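Support > Guides > Beverage Stations > Single-Serve Brewer

Section 4: Setting Up and Loading the Brewer
Published 1 Apr 2025 by Trornent Facilities Support
371 views | 12 shares

This section applies to single-serve coffee makers placed on a tabletop station with a two-tier rack. Read Section 3 before plugging in the brewer for the first time.

4.1 Placing the station

1. Set the brewer on a level table that can bear its weight when the reservoir is full.
2. Route the power cord toward the nearest wall outlet. Do not run it under the rack.
3. Place the two-tier rack on the opposite side of the table. Mugs go on the upper tier.
4. Fill the reservoir with cold water and replace its lid.

4.2 Loading a pod

1. Raise the handle fully until the brewing chamber is open.
2. Remove any used pod. Caution - the pod holder contains a sharp needle.
3. Seat the new pod in the holder with the foil side up. Do not puncture or peel the foil.
4. Lower the handle with steady pressure until it stops.
5. Stand a mug on the drip tray and select a cup size. The smallest setting delivers almost 300 ml.

Caution: Do not raise the handle during brewing. Water in the chamber may exceed 70 degrees Celsius.

4.3 Routine care

1. Switch off and unplug the brewer before cleaning.
2. Lift out the drip tray, empty it and rinse it in warm water.
3. Wipe both tiers of the rack with a damp cloth. Coffee grounds collect in the textured surface and should be brushed off first.
4. Descale every July, or after 1,000 cups.

Note: Stations supplied under the Dullavel contract use the same procedure. Replacement rack liners are ordered through Fankhauser. 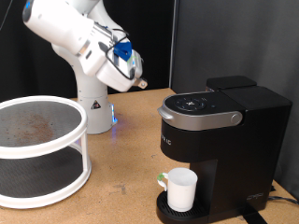
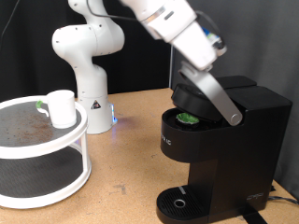 Figures 4-1 and 4-2. Single-serve brewer and two-tier rack, with grounds on the upper tier. The chamber is open in Figure 4-2, with a green-topped pod in the holder.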